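November, nearly midnight

Can't sleep, so I may as well write. The boiler quote came today and it's 856 for the part alone, before anybody lifts a spanner! I rang Joana straight away to moan and she said her brother-in-law paid even more last winter, so that was me told. We ended up chatting for 40 minutes, mostly about whether I should go to Brerska with her in the spring (I want to, I really do, but see boiler).

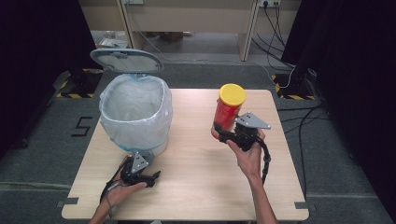

Anyway, the choir. Thabiso has moved me to the altos – I'm secretly thrilled, those top notes were killing me – and I'm now stood next to Debora, who hums through everyone else's bits. We did the Portuguese carol twice and it still fell apart on page 2. Simão tried to teach us the vowels and got the giggles.

Must remember to post Chathurika's card, and to ring the boiler man before nine. Two jumpers on and my feet are still freezing.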